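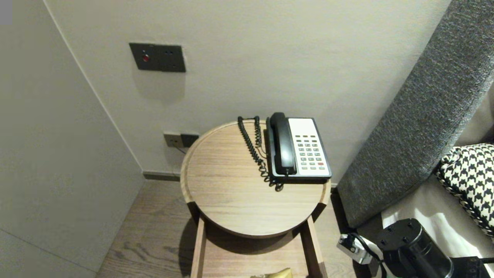
A reader who went to the same open day writes that the arms were slow as anything but she came home and redid both nightstands, and could I please post my notes. So, notes. Typed fast.

Emevum open day, Kumodthorpe, April. Robots doing bedroom tidying in a made-up guest room. More than 153 people through by lunch, hot in there. Most of what helps a robot arm helps you too, esp. if you're dusting in a hurry.

**Bedside table**

- Phone goes at the back, near the wall. Front half stays free for a glass, book, whatever.
- Coiled cord all in knots? Unplug the handset end, let it hang and spin itself out. Takes 3 minutes. Do it every 4 months or so.
- Keypad: barely damp cloth, then a dry cotton swab between the buttons. Never spray on the phone itself.
- A raised rim collects crumbs. Old soft paintbrush, sweep toward you, then wipe.
- Loose thin cords behind the table, clip them up. The demo guy said cords are what the arm hates most. Same for my vacuum.

**Cushions**

Off the bed first, then dust, then back on. I always did it the wrong way round.

**Fabric headboards**

Dry rubber glove, long strokes downward. Lint rolls up on it's own. Leone brush works too but you have to clean the brush after.

Skip the Plulter stand unless you like leaflets. Upstairs they had a housekeeping manual from 1946 under glass, and it says start at the top and work down. Still do that. Parking fills by ten, go early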